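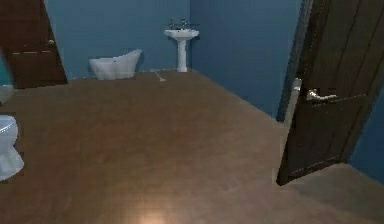 Wood Floors in Bathrooms and Other Damp Rooms: Frequently Asked Questions
Drandgate Flooring, technical support
Last revised January 2023

Can wood flooring be installed in a bathroom?
Yes, with limits. Our engineered boards are approved for half baths and full baths with mechanical ventilation. Solid boards are approved for half baths only. Neither is approved for wet rooms, saunas, steam rooms, or any floor with a drain.

Which product lines are approved?
Trerden engineered, in all widths. Plundis solid is limited to half baths. Boards sold as seconds carry no damp-room approval regardless of line.

What humidity range does the floor need?
Relative humidity between 35 and 55 percent, measured at floor level. Short peaks during a shower are acceptable if the room returns to range within two hours. A room that stays above 60 percent overnight needs a larger exhaust fan before the floor goes in.

How large should the fan be?
Follow your local code first. Where code is silent, we ask for one cubic foot per minute per square foot of floor, with a minimum of 50. The fan must vent outdoors. Fans that discharge into an attic or a joist bay void the damp-room approval.

How long do the boards need to acclimate?
Trerden: 72 hours in the room where they will be installed, cartons opened at both ends. Plundis: seven days, boards stacked with spacers. The heating or cooling system must be running at its normal setting the whole time. Do not acclimate boards in a garage.

What moisture readings are acceptable before installation?
Wood subfloor: 12 percent or less, and within two percentage points of the flooring for boards wider than three inches. Concrete slab: 75 percent relative humidity or less by in-slab probe. Surface meters are not accepted for slabs. Write the readings on the record sheet (form 643) and keep it with your receipt.

Glue-down, nail-down, or floating?
Glue-down is required in full baths. Use a full-spread moisture-cured adhesive and the trowel size printed on the pail. Nail-down is acceptable in half baths. Floating installation is not approved in either, including over cork or foam underlayment.

How much expansion gap is needed?
Half an inch at all walls, tubs, and cabinets. Fill the gap along the tub and around the toilet flange with 100 percent silicone. Leave the gap at the walls open and cover it with baseboard. Fasten the baseboard to the wall, never to the floor.

Do I have to cut the door?
Usually. Allow 3/8 inch of clearance between the finished floor and the bottom of the door. If the bathroom has no other source of make-up air, increase this to 3/4 inch so the fan can draw. Seal the cut edge of a wood door with two coats of finish.

Should the toilet go in before or after the floor?
After. Install the floor up to the flange, then set the toilet with a new wax ring or gasket. The top of the flange should sit on or up to 1/4 inch above the finished floor. If it ends up lower, use a flange extender. Do not stack wax rings.

Is radiant heat allowed?
Under Trerden, yes. The surface temperature must not exceed 80 degrees F, and the system must have a floor sensor. Under Plundis, no.

What can I clean it with?
A damp microfiber mop and a neutral cleaner made for finished wood. No steam mops, vinegar, oil soap, or bleach. Wipe up standing water promptly. Bath mats with a rubber or latex backing can discolor the finish, so use cotton mats and hang them up between uses.

My boards are cupping. What now?
Do not sand. Find the source of moisture first. Check the supply lines, the toilet seal, and the space below the floor. Once the source is fixed, run a dehumidifier and take a reading every week. Mild cupping often flattens over one heating season. If readings are stable for 30 days and the cupping remains, sand and refinish.

Can I recoat the floor myself?
Yes, if the original finish is intact. Abrade with a 120-grit screen, vacuum, and apply one coat of water-based polyurethane. Floors treated with Tóth hardwax oil cannot be recoated with polyurethane and should be maintained with the same oil.

What does the warranty exclude?
Damage from leaks, overflows, flooding, pet urine, and humidity outside the stated range. Claims without a completed form 643 are not reviewed. See bulletin 883 for the full text.

Who do I contact about a claim?
Send photographs, the carton label, and your moisture record to the technical desk, attention Anežka Kopecký. For questions about a product on order, call the store and ask for extension 113.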